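Can the machines do the chores yet?

An opinion from the Mustby Institute for Work and Skills
By Chaltu Tufa

Each September the Institute is asked by its member firms for a plain view on one question, and each year the wording is much the same. Employers wish to know whether a robot can now be trusted with the dull work of the shop floor. Increasingly, their staff ask whether one might also be trusted with the laundry. It is our view that the answer to the first question is a qualified yes, that the answer to the second remains no, and that the reasons for both are closely linked.

Public discussion tends to begin at the wrong end. A short film of a machine folding a shirt will reach a large audience, and it is natural for the viewer to suppose that a machine able to fold a shirt must long ago have learned to pick up a part. This does not follow. A film shows one attempt. A working shift consists of the same attempt made many hundreds of times, with poor light, worn tools and parts that do not lie where they were meant to lie.

The task that deserves most attention is the humblest one: taking a loose object out of a container. Engineers call it bin picking. Most homes have a version of it in the cutlery drawer, the toy box and the washing basket, and most factories have a version of it at the start of every line.

Why the bin is difficult

A person who reaches into a box does several things without noticing. The hand goes in at an angle that clears the side. It nudges one object away from another. If the grip is poor, the fingers feel it and shift. A machine must be given each of these abilities separately, and a weakness in any one of them will stop the job.

The difficulty does not depend on large numbers. A KUKA arm working over a metal bin with only six blocks in it, three red and three green, still faces most of the problem. Where a green block lies directly against a red one and is partly covered by it, the order of picking begins to matter. Where another rests close to the front wall, there is less room for a metal finger to come down beside it. The bin itself is scuffed and shiny in places, and bright metal is a well-known trial for any system that must judge shape and distance by sight. 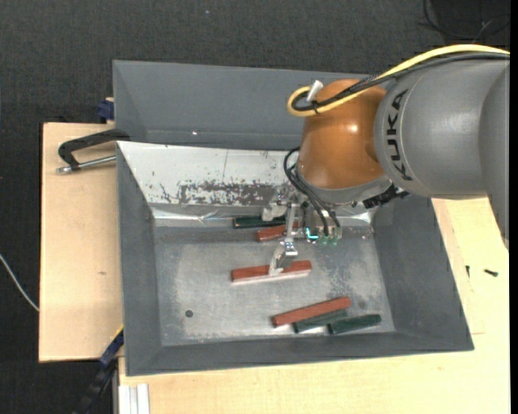
What the shop floor can offer

A factory has one great advantage over a kitchen, which is that it may be arranged to suit the machine. The bin can be clamped so that it does not drift. The parts can be limited to a few known shapes. The lighting can be fixed, and people can be kept at a safe distance while the arm is moving.

Our member firm Kahsay, which supplies fittings to the building trade, took this course. It gave the robot a single bench and 2 kinds of part, and it left everything else to its existing staff. Over a trial of 7 weeks the cell, built by the integrator Plirkik, earned its place. The staff on that line now spend less of the day bending over a tub and more of it checking finished work. They were consulted before the bench was moved, and we consider that this had as much to do with the result as the equipment did.

A second member, Asora, was less fortunate. It asked a similar cell to handle 65 kinds of part from mixed tubs delivered straight from the stores. The arm itself was sound. The trouble lay in the small failures, each of them easily put right by a passing worker: a part stuck in a corner, two parts lifted together, a tub set down the wrong way round. By the end, one person was standing beside the cell for most of the shift. Asora has since returned the work to hand picking and, to its credit, allowed us to report the fact.

What the home cannot

No household will clamp its washing basket to the floor. Objects in a home are soft, breakable, sticky or much loved, and they are moved daily by people who have no duty to put them back in the same place. There is also no technician down the corridor. A machine that needs help once an hour may be acceptable in a plant. In a private kitchen on a Monday morning it would be switched off before breakfast was over.

We do not doubt that progress will come. Methods of training machines by practice have improved, and grippers are better than they were. Our concern is with promises made ahead of the evidence, particularly those directed at older people who hope to remain in their own homes and who may put off arranging human help as a result.

What we ask

Makers should publish results for whole shifts, with every human intervention counted. Buyers should insist on a trial using their own parts, in their own tubs, under their own lights. Public bodies that fund home robots should ask for the same standard before any scheme is widened.

Members who are planning a trial are invited to send the Institute their proposed measures before work begins - we will comment on them without charge, and we would particularly welcome hearing from firms whose earlier attempts did not succeed.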